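Plellska 그리퍼 키트 README

Plellska는 3D 프린팅 손가락을 쓰는 로봇 그리퍼 키트입니다. 저는 Malska 공방에서 12월부터 써 보고 있는데, 조립하고 고치는 맛이 정말 좋습니다! 손가락 STL과 설정 파일, 손목 카메라 영상 60편을 이 저장소에 함께 올려 둡니다.

손가락 안쪽
주황색 골진 패드가 물체를 잡는 면입니다. 속이 격자라서 각진 부품도 부담 없이 물려 볼 수 있어요. 출력 속도는 70 이하로 두세요. 빠르면 골이 뭉개집니다.

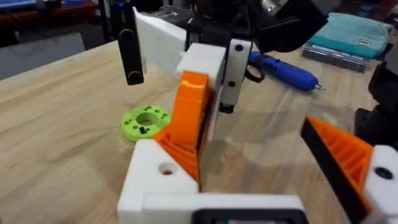
왼쪽 그리퍼, 흰색 블록을 문 상태

손목 쪽
손가락 밑동을 감싸는 칼라도 같은 주황색으로 뽑았습니다. 휘어진 슬롯이 부채처럼 퍼지는 모양인데, 저는 이 부품이 제일 마음에 들어요(출력 시간은 좀 깁니다).
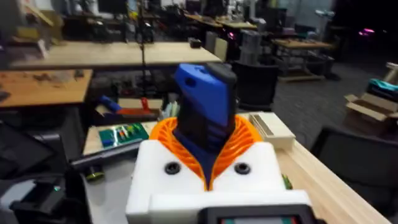 흰색 손목 하우징과 주황색 칼라, 파란 셸을 씌운 손가락

영상 자료
작업대 위 부품 다루기 위주이고, 용량은 모두 합쳐 400GB가 넘습니다. 처음이라면 sample 폴더의 8편부터 받아 보세요.

아쉬운 점
나사 규격표가 설명서에 없습니다. Ildikó Vida 님이 정리한 표를 docs에 넣었습니다.

문의와 수정 제안은 이슈로 남겨 주세요. 관리: Botond Pintér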